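4. Trailer release and first-week viewing

4.1 Material

The study follows the promotion of one title, Drurkorine, a mid-budget fantasy film released on the streaming service Arkik and in theaters on the same day. The distributor, Gorka, put out 14 trailers and short clips before release. The earliest came in May. We collected the public comments under each clip and coded them by hand using the scheme in Section 3.

Clips under ten seconds were left out of the coding. Most of these were countdown posts that reused footage from the second trailer, and the comments under them were mainly about release times in different countries.

4.2 Panel

Viewing data come from a panel of 241 households in the Barajas district. Each household kept a diary for the first week after release and noted which trailers anyone at home had watched, on what device, and whether the film was then seen at home, in a theater, or not at all. Short interviews were held with the households that agreed to one. Where the diary and the interview disagreed, we used the diary.

4.3 Results

Households that had watched the full trailer were more likely to see the film in its first week than those that had seen only clips. The difference held for home viewing and was much weaker for theaters. Several diaries mention the trailer and the ticket price in the same entry, and we could not separate the two with the data we have.

The number of clips watched made little difference after the first 3. Some households wrote that the later clips showed too much of the plot. This complaint also appears in the public comments, where it was the most common negative code among the around 800 comments we kept after removing duplicates and spam.

Combined trailers, in which Drurkorine was shown next to other titles from the same service, did poorly on recall. Panel members often remembered seeing such a trailer but named the wrong film. 

4.4 Limits

The panel is small and comes from one district with good broadband and two theaters within walking distance. Diaries were filled in by one adult per household, so viewing by teenagers is probably undercounted. We had no access to Arkik's own figures.

Comments (3)

filmdesk_reader: Did you check whether the theater result changes if you drop people who never go to theaters anyway? That group could be hiding an effect.

Author reply: We asked about past theater visits only in the interviews, so we can't do it for the full panel.

marrow77: The bit about combined trailers matches what I see at work. People remember the music and the logo.

Related items

Same-day release and the second weekend
Coding trailer comments by hand: a short guide
Do poster changes matter for streaming titles?
Section 5: Recall of combined trailers 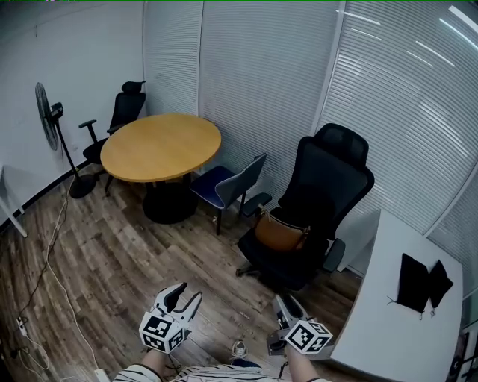 L. Harcastle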